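Setting up Bredlow on your phone

Welcome, and thank you for picking up Bredlow, our little house-building puzzle game. Getting started takes very little effort, but do read to the end before you begin — it may save you some bother later on.

1. Make sure you have at least 2000 MB free on your phone.
2. Open the game and sign in with your Rorkton account, or tap Play as Guest.
3. Choose a server and wait for the room packs to download.

Caution: please don't close the game while the packs are coming down, or you may have to start that step again.

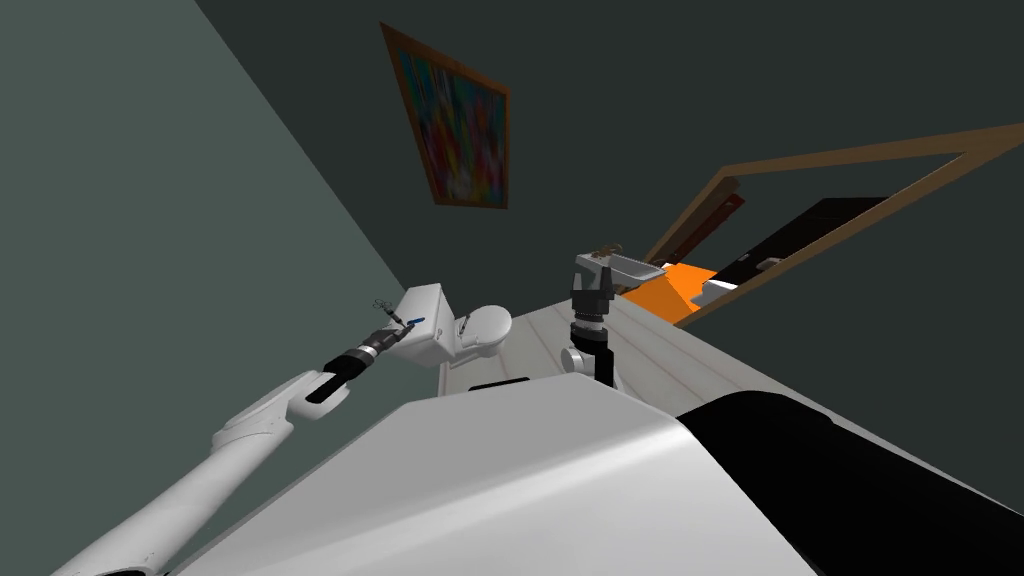
4. Once the packs are in, open Settings and then Display. You'll find three picture levels there, and Medium is a good place to start on an older phone. Pick a room you know well to try each one in. A small room suits this nicely, say a bathroom with a white toilet against a grey-green wall, where you can look at how smooth the curve of the bowl is at each level.

5. Turn on cloud saving under Account. Your progress is then copied every 19 minutes, and you can carry on quite happily on a tablet.

Note: guest players can't use cloud saving. You can link a Rorkton account at any time up to level 9 and keep all your furniture, so there's no great hurry.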